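Kategorie: Camper & Kastenwagen > Motor und Antrieb > Werkstatt
Schlagworte: Steuerkette, Kostenvoranschlag, Zweitmeinung

Werkstatt will Steuerkette tauschen, obwohl der Wagen nach dem Ölwechsel ruhig läuft. Glaubt ihr das?

Eingestellt im August von Siebe Mertens

Moin zusammen, ich brauche mal Leute, die nicht an der Reparatur verdienen.

Ich fahre einen älteren Kastenwagen mit Diesel, selbst ausgebaut, 198 tausend Kilometer auf der Uhr. Den Wagen habe ich seit drei Jahren, davor lief er bei einem Fliesenleger, Serviceheft mit Lücken. Beim Kaltstart hat er seit dem Frühjahr gerasselt, zwei, drei Sekunden, dann war Ruhe. Ich war deswegen in einer Werkstatt, die mir im Bekanntenkreis empfohlen wurde. Die haben sich das angehört (mit den Ohren, mehr nicht) und einen Ölwechsel gemacht, weil angeblich das falsche Öl drin war. Danach war das Rasseln fast weg. Abends bin ich noch eine Runde gefahren, Landstraße und ein Stück Autobahn, und er lief so gut wie lange nicht.

Jetzt kommt ein Kostenvoranschlag per Mail: Steuerkette, Spanner, Gleitschienen, Wasserpumpe "gleich mit", dazu eine Motorspülung und ein Additiv namens Vavgate, von dem ich noch nie gehört habe. Auf meine Nachfrage, ob jemand die Kettenlängung gemessen hat, hieß es: "Das hört man doch." Ich höre aber nichts mehr. Ausgelesen wurde auch nichts, jedenfalls steht auf der Rechnung keine Diagnose.

Mir kommt das vor wie ein Verkaufsgespräch. Andererseits weiß ich, was passiert, wenn eine Kette überspringt, und ich will mit dem Ding im Herbst weiter weg als bis zum Baumarkt. 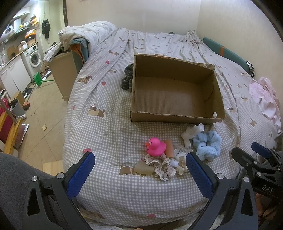 Dazu kommt, dass der Kollege am Telefon gleich einen Termin für Samstag wollte, weil danach angeblich für Wochen nichts frei ist. So etwas macht mich grundsätzlich misstrauisch. Wenn der Motor wirklich kurz vor dem Exitus steht, warum lassen die mich dann damit vom Hof fahren, ohne ein Wort zu sagen?

Meine Fragen: Kann man eine gelängte Kette beim Diesel irgendwie nachweisen, ohne alles aufzumachen? Und ist eine Motorspülung bei der Laufleistung sinnvoll oder Geldmacherei? Eine zweite Meinung würde ich einholen, aber nur, wenn ich vorher weiß, wonach ich fragen muss.

Gruß, Siebe

Sesley

Kurz: Geldmacherei beim Additiv, vielleicht keine Geldmacherei bei der Kette.

Länger: Dass das Rasseln nach dem Ölwechsel nachlässt, beweist leider gar nichts in die Richtung, die du gern hättest. Der Kettenspanner arbeitet bei den meisten dieser Motoren mit Öldruck. Frisches Öl in der richtigen Viskosität baut beim Start schneller Druck auf, also ist der Spanner früher da und die Kette schlägt weniger. Eine gelängte Kette wird davon keinen Zehntelmillimeter kürzer. Es kann genauso gut sein, dass die Kette völlig in Ordnung ist und nur der Spanner müde wird, oder dass es tatsächlich bloß das Öl war. Vom Zuhören weiß das keiner, auch nicht der Mann mit dreißig Jahren Berufserfahrung, der es angeblich immer weiß.

Was man machen kann, ohne den Motor zu zerlegen:

- Messwerte auslesen. Bei vielen Motoren gibt es einen Wert für die Abweichung zwischen Nockenwellen- und Kurbelwellensignal. Nicht bei jedem, und der Grenzwert hängt vom Motor ab, also nach dem Sollwert des Herstellers fragen und ihn sich zeigen lassen.
- Ventildeckel runter und reinschauen. Ist je nach Motor überschaubar viel Arbeit. Bei manchen sieht man dann auch, ob die obere Gleitschiene eingelaufen oder gebrochen ist.
- Steuerzeiten mit dem Absteckwerkzeug prüfen. Wenn die Stifte nicht mehr sauber reingehen, hast du deine Antwort.
- Öldruck messen, wenn man schon dabei ist. Schlappe Pumpe klingt beim Kaltstart ganz ähnlich.

Lass dir das Ergebnis schriftlich geben, mit Zahl. Eine Werkstatt, die auf eine Messung hin tauschen will, kriegt von mir den Auftrag. Eine, die auf Gehör tauscht, kriegt ihn nicht.

Motorspülung bei knapp 200 tausend und unklarer Vorgeschichte würde ich bleiben lassen. Wenn sich da Schlamm löst, landet er gern im Ansaugsieb der Ölpumpe. Lieber zwei kurze Ölwechselintervalle hintereinander. Über Vavgate kann ich nichts sagen, ich kippe nichts rein, dessen Inhalt mir niemand erklären will.

Die Wasserpumpe mitzumachen ist übrigens nur dann vernünftig, wenn man für die Kette sowieso an ihr vorbei muss. Bei deinem Motor bitte prüfen, das wird gern pauschal dazugeschrieben.

Hamley61

hatte ich auch, bin einfach weitergefahren. ist nix passiert, wagen ist inzwischen verkauft. die wollen alle nur dein geld

Kpodo

Den Rat über mir bitte nicht befolgen. "Ist nix passiert, Wagen ist verkauft" heißt nur, dass jetzt ein anderer das Problem hat.

Bei Sesley bin ich weitgehend dabei, mit einer Einschränkung: Der Messwert aus dem Steuergerät ist nett, aber ich habe schon einen unauffälligen Wert gesehen und nach dem Öffnen Plastikkrümel von der Gleitschiene in der Ölwanne gefunden. Schienen misst das Steuergerät nicht mit. Wenn beim nächsten Ölwechsel schwarze oder braune Splitter mitkommen oder im Filter hängen, ist die Diskussion beendet. Den alten Filter hättest du dir geben lassen sollen, frag mal, ob er noch irgendwo liegt. Vermutlich nicht.

Zum Termindruck: Ausgebucht sind gerade wirklich viele, das allein würde ich denen nicht ankreiden. Dass auf der Rechnung kein Hinweis auf einen Kettenschaden steht, schon eher. Wer so etwas vermutet, schreibt es drauf, schon zum eigenen Schutz.

Zweite Werkstatt anrufen und sagen: "Steuerzeiten prüfen und Sichtprüfung Kettentrieb, bitte Festpreis dafür." Vom ersten Kostenvoranschlag würde ich dort nichts erzählen, sonst bekommst du denselben Satz noch mal, nur fünfzig Euro billiger. Und bis dahin keine langen Touren mit Anhänger.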